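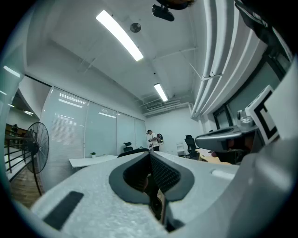
Iluminancia y reflexión difusa en las salas de trabajo del edificio Panetti
Memoria del proyecto de asignatura, Instalaciones de Interior
Entrega: viernes 18 de marzo

1. Objeto

El proyecto evalúa la iluminancia horizontal en siete salas de trabajo del edificio Panetti y la compara con el valor calculado por el programa Ronura a partir de los planos. El objetivo secundario es determinar qué parte de la diferencia entre cálculo y medida se debe a los coeficientes de reflexión supuestos para paredes, techo y mobiliario.

2. Método

Las medidas se tomaron con un luxómetro Dridetora sobre una cuadrícula regular en el plano de trabajo, con las persianas bajadas y las luminarias encendidas desde media hora antes. En cada punto se hicieron tres lecturas y se conservó la mediana. El sensor se apoyó en una base nivelada y el operador se situó fuera del ángulo de las luminarias más próximas.

La reflectancia de los acabados se estimó por comparación con una carta de grises, método Mishra en los apuntes de la asignatura. Es un procedimiento de resolución baja: distingue bien entre un acabado claro y uno medio, pero no entre dos claros contiguos. En superficies satinadas la lectura depende además del ángulo, por lo que se descartaron los puntos con reflejo apreciable.

3. Acabados

El programa asigna por defecto un único coeficiente a todo el mobiliario. En la práctica conviene separar al menos dos grupos — acabados mates claros, que devuelven luz de forma casi uniforme, y mallas o rejillas oscuras, que apenas contribuyen. El color por sí solo no basta para clasificar un material; la textura modifica la distribución de la luz reflejada. 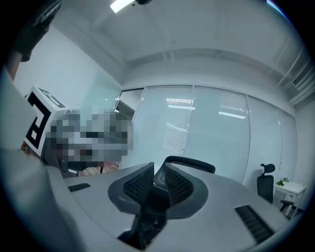 Figura 1. Acabado mate gris claro junto a malla oscura.

4. Resultados

La iluminancia media del conjunto fue de 416 lux. El máximo puntual, unos 800 lux, corresponde a la sala del extremo norte, bajo una fila doble de luminarias. El cálculo de Ronura queda por encima de la medida en todas las salas. Al sustituir el coeficiente único por los dos grupos del apartado anterior la diferencia se reduce, aunque no desaparece.

La parte restante se atribuye a la depreciación de las lámparas. El factor de mantenimiento del proyecto original corresponde a una instalación limpia y no se ha revisado desde la puesta en servicio. Esta atribución no se ha comprobado de forma independiente; habría sido necesario medir el flujo de una luminaria antes y después de limpiar el difusor.

5. Limitaciones y trabajo pendiente

La uniformidad no se ha calculado en la sala sur, donde faltan los puntos de una esquina. Tampoco se ha considerado la luz natural. En mayo se repetirá la serie con las persianas abiertas y la misma cuadrícula, y se incorporará al modelo la orientación de las ventanas. Los datos en bruto se entregan en el anexo A.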